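Esora open day, quick notes

Back from the Esora open day, typing this fast before I forget it all. Signed in at 9:15, visitor badge number 594, terrible coffee, two parking spots for the entire building. Went with the Premovik crowd from work. Most of them stayed for the talk. I skipped it and went straight to the robot.

Glad I did. You get so much closer than at a trade show.

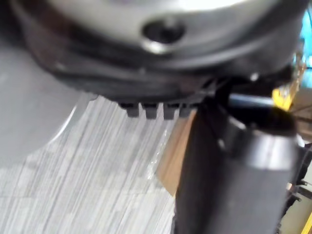 They let up to four people in at a time, so there was a line down the hall. Worth it. I asked about wrist cameras becuase that's what we keep arguing over at Premovik, and got a real answer: good for the last few inches, useless for finding anything across the room. So they want the head view too. Makes sense to me. Our guys want to save money and pick one. Will be bringing that up, loudly.

Also asked about cables. Got a sigh. Same as us then.

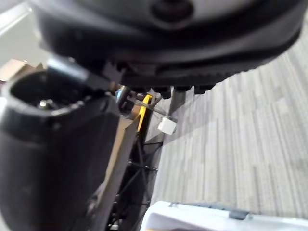

The shelf job

Main demo was the Probert task. Shoe-shaped trays, a row of them on a yellow shelf, and the robot works along it. Sounds dull. I stood there for ages. Hands are so much harder than grippers and I forget that every time until I see one up close.
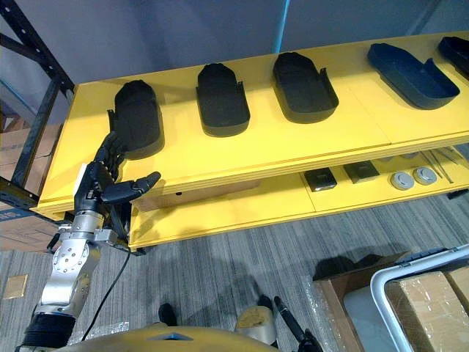 Hand at the left end of the row, first black tray.

Liked that the trays don't all match. One is navy, the rest black. I wondered if color matters to the software, meant to ask, then somebody started in on pricing and that was the end of my turn.

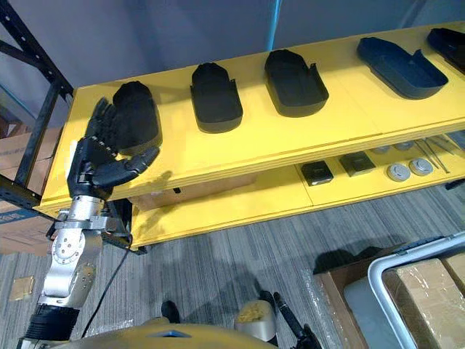

Picked up a Cerkard leaflet on the way out, haven't read it yet. Next open day is in January I think, sign up early if you want a slot, the list filled up in 2 days this time. Wear comfy shoes, theres nowhere to sit. More when I've dug out my notes on the head camera.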